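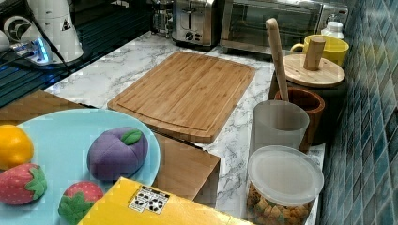
Drindau Board Oil and Board Cream

Food-safe finish for cutting boards, butcher block, wooden spoons and bowls

Sizes: 400 ml bottle (oil), 500 ml bottle (oil, trade), small tin (cream)
Color: clear, no stain
Scent: none in the oil, faint beeswax in the cream
In stock, ships from our Nesano warehouse

Overview

Drindau Board Oil is a thin mineral oil for wood and bamboo that comes into contact with food. It soaks in, slows down the drying that leads to cracks, and brings back some of the color a board loses after months of washing. Drindau Board Cream is the same oil thickened with beeswax. It stays closer to the surface and helps water bead up.

Most people use both. The oil goes on first and does most of the work, and the cream goes on the next day as a top coat. If you only want to buy one, buy the oil.

Neither product is a varnish. They will not form a hard film, they will not fill a knife cut, and they will not fix a board that has already split. For splits and loose joints, see our wood glue page.

Which woods it suits

Maple, beech, walnut, cherry, acacia, olive and bamboo. Dense woods take less oil than you expect. End-grain blocks take much more, and a new one may need four or five coats before it stops drinking. We do not recommend it on boards with a factory lacquer, which keeps the oil out. To check, put a drop of water on the surface and leave it for 3 minutes. If the drop is still sitting there and the wood under it has not darkened, the board is probably sealed or already well oiled.

Bamboo

Bamboo boards are made of strips glued together, and the strips and the glue lines do not move the same way when the board gets wet and dries out again. A board that goes through the dishwasher will usually show it first at the ends. On a laminated board with the strips running lengthwise, you can follow the faint parallel lines out to the edge, and that edge is the place to put the extra oil. 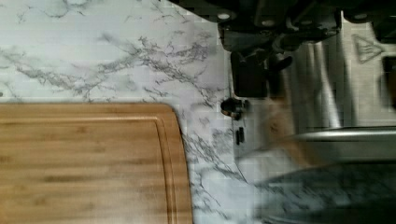
Bamboo takes oil slowly and should be given a thin coat and a long wait. Wipe off whatever is left on top after a night, or it will feel sticky. Rounded corners tend to dry out ahead of the flat, and on a honey-tan board like this one it's easy to miss a pale patch there, so tilt it toward a window when you check. Two thin coats do more for bamboo than one heavy one.

How to use the oil

Wash the board by hand with dish soap and warm water. Dry it with a towel and then stand it on edge overnight. Oil put on a damp board traps the water and can leave cloudy spots.

Sand only if the surface feels fuzzy. Use fine paper and go with the grain. Wipe off the dust.

Pour a small puddle in the middle and spread it with a lint-free cloth. Do the faces, the edges and the ends. If the board has a juice groove, run a folded corner of the cloth along it and mop up what collects there.

Leave it overnight. Wipe off the extra. Repeat until the board stops taking oil.

How to use the cream

Warm a little between your fingers or on the cloth, rub it in with small circles, wait until it turns dull, and buff. A tin goes a long way. Too much cream leaves a haze, and the cure for that is more buffing with a clean cloth.

How often

For a board in daily use, once a month is plenty. A serving board that comes out for guests can go a season. New boards want a coat a week until they settle. In winter, with the heat running, add one more — dry indoor air is harder on a board than the knife is.

Common questions

Will it go rancid?
No. Mineral oil does not spoil the way olive or sunflower oil can. Please do not top up with cooking oil between coats.

Can I use it on a stone or marble-pattern counter?
It is not meant for that. If you are oiling on a countertop, lay down some paper first. Drips wipe up easily from laminate and glazed tile, but unsealed stone can mark.

My board smells of onion. Will the oil help?
Not much. Rub the board with coarse salt and half a lemon, rinse, let it dry fully, then oil.

Can I oil over the cream?
Yes, but it soaks in slowly. A wash with hot water and soap takes off most of the wax.

Safety and storage

Keep the cap on and store at room temperature. The cream softens in a hot car and will set again, sometimes a little grainy. This does not affect how it works. Keep both out of reach of small children. Lay used cloths flat to dry before throwing them out.

Customer notes

"I had given up on my big maple block. Three coats of the oil and one of the cream and it is back on the counter. The bottle cap drips a bit." — Olesia Moroz

"Good oil, plain bottle, no perfume. I would like a larger tin of the cream." — Sombat Somboon

Orders and returns

Unopened bottles and tins can be sent back for a refund. For trade orders, write to Myroslav Didenko at the Nesano office and give the number of bottles you need and your delivery address.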